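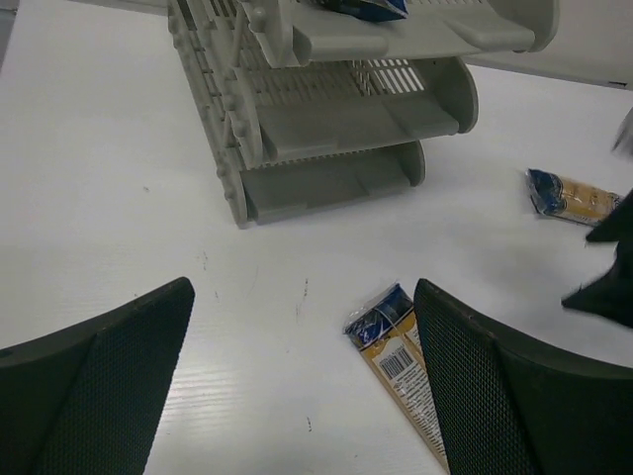
**To:** shared-bench list
**From:** Bronisława Laskowska
**Date:** September 27, 2022
**Subject:** Re: [shared-bench] Draft 4 of the two-arm handling rules, comments please

Hi all,

I've read draft 4 on the bus, twice, which says something about the Cederville bus. Comments inline. I've trimmed the parts of the message I have nothing to say about, so if your favourite clause is missing, take it as approval.

> Section 2.1. Before any run, the operator shall ensure that the work surface is clean and in good condition.

"Good condition" will be argued over until one of us retires. Every white tabletop we own has scuffs on it. If a scuff fails the table, we have no tables. I'd suggest:

*2.1 The surface is wiped before the first run of the day. Marks that stay after wiping are acceptable. Marks that catch a fingernail are reported.*

The fingernail test is borrowed from the Larau bench, where they have used it since April without anyone coming to blows. It is also the only measuring instrument in the building that is never out for calibration.

> Section 2.3. Shelving, racks and fixtures shall be positioned squarely to the table edge.

Why? I know why it was written: somebody likes right angles, and I sympathize. But shops don't set their racks square, and neither do people's kitchens, and a policy that only works on a square rack is going to have a short career. Kołodziej's original note said the rack must be *stable*, and somewhere between drafts 2 and 3 that became *square*. Please put it back. Tiered plastic racks are light, and the thing I care about is whether one walks across the table when a finger leans on the lip of a shelf.

*2.3 Racks may stand at any angle. Before the first run, press down on the front lip of each tier with one finger. If a foot lifts or slides, fix it or change the rack.*

> Section 3. Objects. Only objects listed in Annex B shall be handled. Food products shall be avoided where possible.

"Avoided where possible" is the sort of phrase that gets a person out of eating their vegetables. It's always possible to avoid food products. We use them because wrapped goods are the work: shiny film, loose flaps at the ends, printing that throws highlights all over the place. Take them away and we'll be very good at picking up wooden blocks, a market I understand to be saturated.

What the section ought to cover is how to treat wrapped items:

*3.1 Wrapped items are allowed. Anything that has been gripped is not eaten afterwards, by anyone, including at the end of a long day.*

*3.2 Each package is inspected for splits before it goes on the table, particularly at the seams and the end flaps. Split packages go in the bin with the lid.*

*3.3 A package is retired after 20 grips, or sooner if the film has gone soft.*

Twenty is Pladari's number. I asked where it came from and was told "experience," so I asked whose, and the conversation moved on to the weather. Still, it's a number, and it's lower than the one we'd been using, which was "until it bursts."

> Section 3.6. Labels and barcodes shall be kept facing the camera at all times to assist identification.

No, please. I'd like this one struck altogether. Apart from being impossible to enforce once an arm has turned the thing over, it trains everyone's eye on the tidy case. Lay packages label up, label down, partway under a finger if that's how they land. If identification matters for the log, the operator can write down which item it is. We did this with pencils for years.

> Section 4.2. The two arms shall not operate in the same region of the table simultaneously.

This is the one I'd like an actual discussion about. I understand the worry. Everyone on this list has heard the noise two grippers make when they meet. But a two-arm bench where the arms may never be near each other is a pair of one-arm benches with a shared power bill. Half our tasks have one arm close over a package while the other reaches in from the side toward the next one. As drafted, all of those are violations, so people will either ignore 4.2 or stop doing the interesting tasks, and I know which I'd bet on.

I'd propose a rule about speed and about who holds the stop:

*4.2 Both arms may work over the same part of the table. When they do, the session runs at the reduced speed setting and the operator keeps one hand free for the stop.*

*4.3 If the grippers touch, the run is ended, both sets of fingertips are inspected, and the contact is logged even if nothing looks wrong.*

I feel strongly about the "even if." We have a log with 993 entries in it and the word "contact" appears in 4 of them. Either we're the most graceful outfit in the country or people are rounding down.

> Section 4.5. Fingertip surfaces shall be replaced at regular intervals.

"Regular" needs a unit. Every leap year is regular. The textured pads wear slowly and then all at once, and the first sign is film sliding on a package that used to hold. Larau swaps theirs at 800 cycles. I'd be happy with that as an upper limit, plus:

*4.5 Pads are changed in pairs. Never put a new pad opposite an old one.*

We all know who did that, and she is writing this message.

> Section 5. Background. The area behind and beside the table shall be kept free of all items.

I'd soften this as well. Free of items that *move*, yes: coats, cords, people with coffee. A wall or a panel behind the table is fine and we're hardly going to demolish it. Could we say "nothing within arm's reach that isn't part of the task or fixed in place"? That also deals with the mug problem, which I raised on the last call and which was minuted as "B.L. spoke about mugs."

> Annex A. Operator sign-off. Operators shall initial each of the 20 points prior to each session.

Twenty initials before every session means one person standing at the clipboard on Monday morning initialling the whole week. I have seen the clipboard. Some of Friday's are already done. Cut the sheet to what a sensible person would check with the arms in front of her:

- table wiped
- rack pressed, doesn't slide
- packages looked over, no splits
- pads matched and seated
- stop tested, by pressing it
- nothing loose within reach

One signature at the bottom. The stop item has to say "by pressing it" because the present wording, "verify presence of stop," can be met from across the room.

Two smaller things and then I'll leave you be.

First, "shall." There's a great deal of it. I'm not against the word, and if this goes to an outside reviewer they'll want it, but the version that gets taped up beside the bench should be in the language people use at the bench. I'm willing to do the plain copy if somebody else keeps the formal one in step with it.

Second, the title. "Code of Practice for the Collaborative Bimanual Manipulation of Consumer Packaged Articles" doesn't fit across the header of the page. I checked. It wraps, and then the page number wraps too. "Two-Arm Bench Rules" fits with room left over for a coffee ring.

If I've mangled anyone's intent above, shout. I wasn't on the call where 4.2 was agreed, so there may have been a reason for the hard separation beyond general nervousness, and if there was I'd like it written in beside the clause so that the next person doesn't go and ask to have it removed. Pladari folks in particular, was there an incident, or only a near thing? Either would change how I vote.

I can turn the accepted changes into draft 5 once people have had their say on 4.2. The rest I think we could settle by email, provided we don't reopen the question of whether the sheet should be laminated.

Cheers,
Bronisława

P.S. The draft came through as a scan of a printout. If whoever has the editable file could send it on, I'd be grateful. I retyped the quoted parts by hand, so any spelling mistakes in them are mine, except "simultaniously," which I fixed.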